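Bruklow Gripper Trials: notes and data card

Hello, and thanks for stopping by. This folder holds the recordings and notes from our gripper comparison on the two-arm bench, and I've tried to write down everything I'd want to know if I were opening it cold. 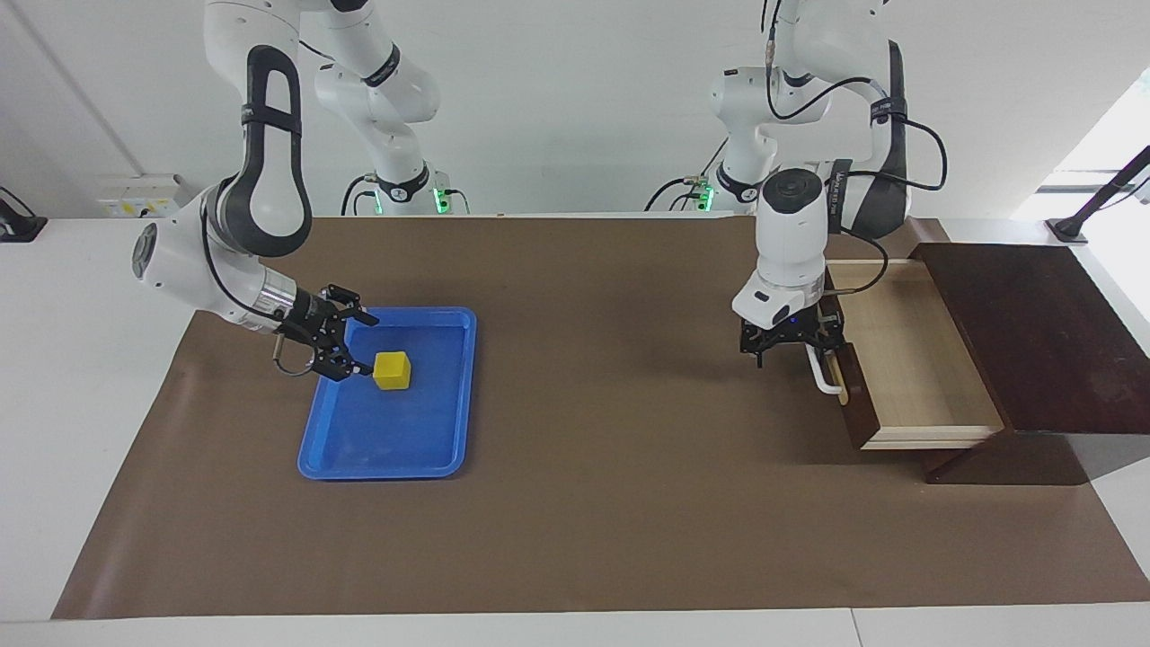 We started the comparison in October after a long-running disagreement in the lab over fingertips. Normand Lemieux had always favoured the stiff, flat ones that came with the grippers, and Hauwa Afolabi was convinced that a softer pad would forgive a lot of sloppy positioning (mine, mostly). So we settled on two fingertip sets, which we call Bradley and Tănase, and agreed to run both through the same jobs until we had something better than opinions to argue with!

What the arms are asked to do

The main task is a put-away. One arm picks a small cube out of the tray and the other looks after the drawer. Depending on the variant, the cube goes into the open drawer or is moved to a marked spot in the tray, and the drawer gets pushed shut at the end. There are eight variants in all, and they're listed in tasks.txt with the starting layout for each. Please read that file before you compare anything, as variants 2 and 4 look awfully similar in the recordings and I have mixed them up myself more than once.

The drawer turned out to be the more interesting half. The bar handle is smooth metal, and a fingertip that's lovely on a cube can behave quite differently on a handle, particularly when the pull isn't straight. We score the two halves separately for that reason.

Controller

Everything was run through Stakano, our in-house controller, with the same speed limits for both fingertip sets. Karabo Sithole rewrote the gripper closing routine partway through, and we went back and re-recorded the earlier sessions, which took nearly two weeks and a great deal of patience. Only the re-recorded ones are in the main folder. The originals are in old_close if you're curious, but please don't pool them with the rest.

What's in each session

A session folder has the video from the fixed camera, the joint positions for both arms, the gripper opening widths, and a short notes file typed by whoever was at the bench. The notes vary. Urho Oksanen writes a paragraph per attempt, and I tend to write "ok" or "slipped". Sorry about that.

Left and right always mean the robot's own left and right, so they're flipped in the camera view. If your labels look backwards, check this first.

Known problems

Daylight changes through the day and we didn't correct for it, so colours drift a little between morning and late afternoon. Gripper widths were zeroed every Monday and can wander by the end of the week.

Questions and corrections are very welcome. Leave a note in the issues file and I'll get to it, usually with a cup of tea in hand.

Ravinder Lapointe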